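Ticket 196: Puddle on the tree path, Clutarness grounds
Opened by: Iona Pringle
Status: Closed

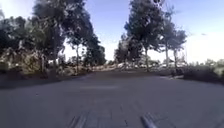
Asphalt path toward the trees, verge on the left.

Iona, 8:00: Water sits on the path after every rain. Drain by the verge, maybe?

Magnus Munro: Great call, it was the drain! I pulled out a whole bucket of leaves and packed mud, then ran the hose for 8 minutes. It all went down, gurgling like mad. I love this job.

Iona: Wonderful!! Walked it after last night's rain and kept my socks dry. Could we add that drain to the February leaf round?

Magnus: Added. Closing this one happily.

Recent tickets
Brundon gate latch sticking
Bench slat loose, lower lawn
Hose reel leaking at the shed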